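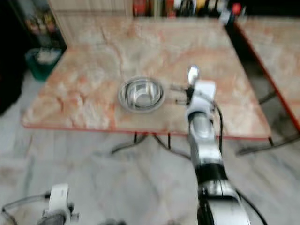

3 min read

Hi everyone at Wevow, spring report time! I'm writing this one on a Friday with the kitchen windows open, so forgive me if it rambles.

The big news is that the Clelport soup night is back to running every week. We had to stop in the winter when the boiler at the Kikuchi building gave up (you'll remember my grumpy email), and your emergency money got us a replacement pump and a plumber who came out at 7 in the morning. Since we reopened we've served 247 meals, and the lentil is winning by a mile.

On spending: you gave us $1000 for this stretch. $450 went on the pump and the labor, and most of what's left has gone on onions, stock, bread flour and bus passes. I still owe you the receipt for the second flour order. It's in my other coat, I think.
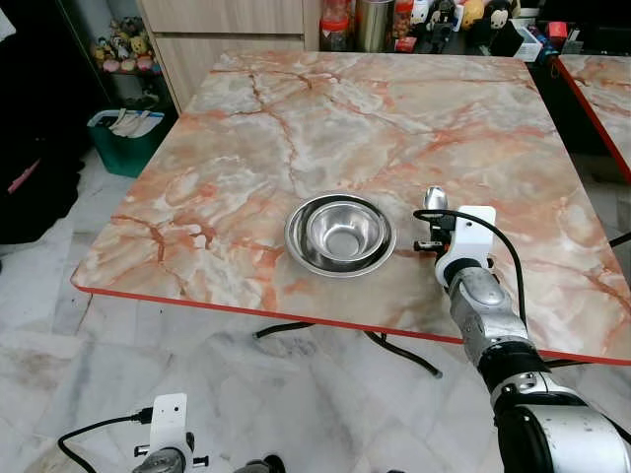 One of our regulars told me last week that the early sitting is too early for anyone coming off a day shift, and that by the time the bus gets in from Punum the bread has gone. Fair point! We've pushed the second sitting back by half an hour and we now hold two loaves behind the counter. It's a small change, but the late table has been a lot livelier, and people are staying to play cards.

The cooking lessons are slower going. We planned for 10 places and filled six, and then two people moved away. I think the poster was the trouble, as it made the whole thing sound like school. The new one just says "come and make dumplings" and I've already had calls about it. If we fill up I'd like to add a second group in June, with your okay.

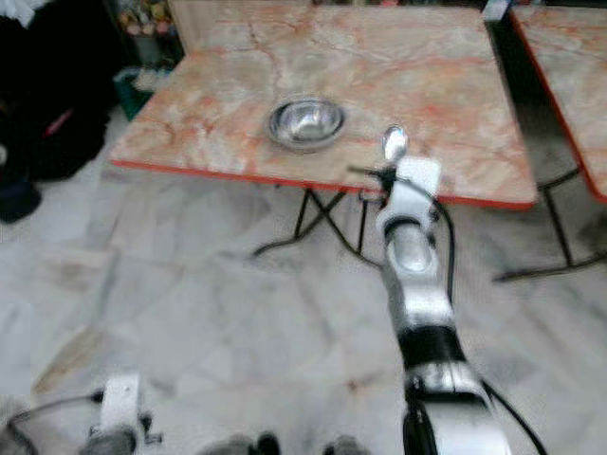

Could the lessons be on a weekend, a mother wrote on our sign-up sheet, and could the kids come too? I'd love to say yes to both. Weekends are doable if the Kikuchi people give us a key, and I've asked. Kids are harder because our insurance only covers adults near the stoves, so I'm getting a quote for that and will send it over when it lands.

Still on my list before the next report: fix the squeaky freezer door, find a cheaper place for stock, and track down that receipt. The next grocery order goes in at the end of the month, so if you have any questions about the money, send them before then.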